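## 4. Household Toilet Leakage and Metered Water Use

### 4.1 Background to the survey

Toilet leakage is one of the least visible forms of water loss in the home. A worn flapper or a badly set float can pass water from the tank to the bowl for months without making a sound that residents would notice. Because the loss is continuous, even a slow leak may add more to a household's bill than a dripping faucet in the same bathroom. The present section reports on leakage in the Lowther service area, where the water utility replaced its manual meters with hourly meters before the study began.

The service area is made up of two districts. Grarkurura is the older of the two and consists mainly of single-family houses with one or two bathrooms. Ploltum was built later and has a larger share of rental apartments, although only apartments with their own meter were eligible for this study. Both districts draw on the same treatment plant and pay the same rate per gallon, so differences in price can be set aside when the two are compared.

### 4.2 Sample and method

Letters of invitation were sent to every eligible account holder in the two districts. A total of 1,127 households agreed to release their hourly meter records for the study period. From these, 200 households were drawn at random for a home visit, with equal numbers from each district. The visits were completed by the end of April, and no household withdrew after its visit had been scheduled.

During each visit, the inspector placed a dye tablet in the tank of every toilet in the home and asked that the toilet be left alone for the length of the test. A toilet was recorded as leaking if color was found in the bowl at the end of that time. The inspector also noted the type of flush valve, the water level in relation to the overflow tube, and the date molded or stamped inside the tank, where one could be read. Residents were asked whether any part of the toilet had been replaced, and by whom.

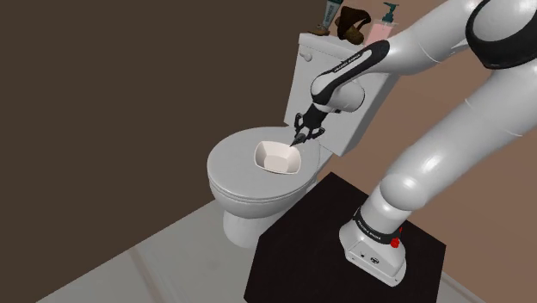
**Figure 3.** Toilet, simulated view.

Meter records were screened separately. A household was flagged when its meter recorded flow in every hour of the night on 3 or more nights in a row. This rule was chosen to exclude homes in which residents work late or run a dishwasher overnight. It does not exclude homes with automatic irrigation, and these were identified through the household questionnaire and treated as a separate group.

### 4.3 Results

Across the full sample, 169 households were flagged by the night-flow rule. Within the group that received a home visit, the flag and the dye test agreed in most cases. Where they disagreed, the usual pattern was a positive dye test in a home that had not been flagged. Such leaks appear to have been too slow for the meter to register in each hour, a limit that has been described for other meters of this type.

Leakage was more common in Grarkurura than in Ploltum, but the difference became small once the age of the flush valve was taken into account. The age of the toilet itself was a weak predictor. Many older toilets had been fitted with new valves and passed the test, while a number of fairly recent ones failed — most often because the chain had caught beneath the flapper or the water level had been set above the overflow tube.

Few residents of homes with a positive test had been aware of a problem. Those who had noticed one generally described a tank that refilled by itself from time to time. Renters were less likely than owners to have reported the matter, and several stated that they did not know whether the repair was their duty or the landlord's.

### 4.4 Limitations

Participation was voluntary, and households with an interest in saving water may be overrepresented. The dye test depends on the inspector's judgment of color, which is harder to make in a bowl with mineral staining. Finally, the Duvow leak model used in Section 5 assumes a constant rate of loss — an assumption that the hourly records support for flapper leaks but not for faulty fill valves, where flow tends to stop and start. Estimates for the latter group should be read with care.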